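February, 16:20. Henao bench, paper signs. Pencil doesnt read from across the room, red marker does.
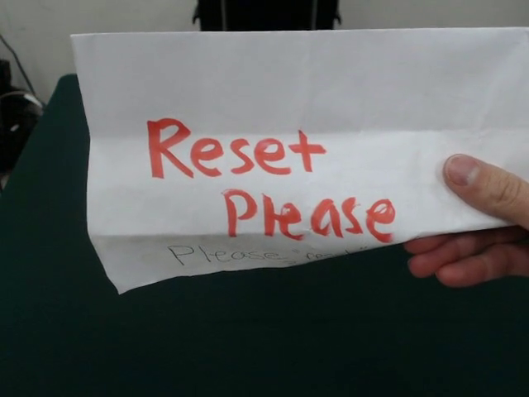 Reset sign, red marker over the pencil line.

Creases stay in whatever I do. Heavier stock on order from Midport, 20 sheets. Red felt-tip still OK, strokes a bit uneven.
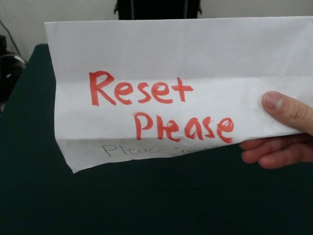
Same wording for the Ollness bench? Keep it the same, two words, so people learn one sign.

Green mat next – corners curling up. Try them under weight overnight, check at 17:00 tomorow.

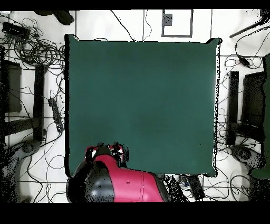 Marlene Tavares thinks weights won't do it and wants the mat rolled the other way first.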